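About Skarnano Cell Services

Skarnano sets up and maintains small tabletop robot cells for laboratories, colleges and light manufacturers. The workshop was opened by Mercedes Nina and Orest Tkachuk and now looks after 40 cells under service agreement, most of them single-arm units with a wrist camera and a two-finger gripper.

Every cell is serviced to the same schedule. At 500 operating hours the fingers are inspected for nicks and tip wear, the fasteners are re-torqued and the wrist camera is recalibrated against the table surface. Finger pairs are replaced together – a new finger opposite a worn one closes off centre.
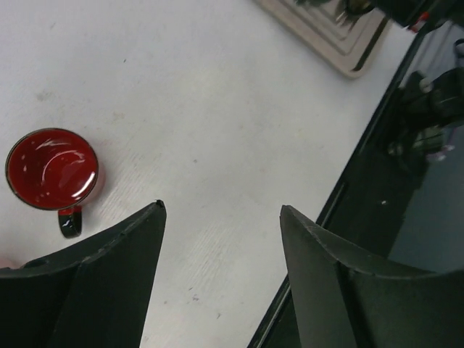
Uthai Rojanasak

The wrist view is our reference for finger alignment. With the gripper open, both tips should sit at matching height either side of the gap, even where a finger overlaps the mug. If one tip sits low, the finger mount is checked before any software offset is changed. Offsets are recorded in the cell logbook, which stays with the customer.

Yesenia Arango runs field service and Consuelo Agudelo manages spares. Common finger sets and camera cables are held in stock. Arms needing joint work are returned to the workshop, labelled with the cell number and the last logged fault.

This website uses cookies to analyse traffic and remember your preferences. Accept | Decline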